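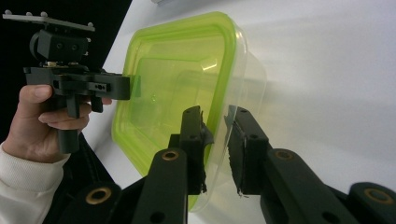 Clear food container with a lime-green rim.

Curse tablets again, sorry. I spent March reading up on the thin lead sheets people used to scratch with an enemy's name, roll up and drop down a well. Nusrat Abeysekara lent me her copy of a paperback called Clokinia, which claims they were a private business between one angry person and one god.

I don't buy it. Of the 56 texts in the appendix, 12 share nearly the same opening line, down to the same spelling slips. To me that smells like a scribe with a pattern book and a price list. The author puts it down to "shared feeling."

And how do we know any of the targets ever heard about it? Chapter 8 says fear of the curse did the work. Fine, but fear needs gossip, and there's no evidence for the gossip either. I still have 100 pages to go and will report back if it improves.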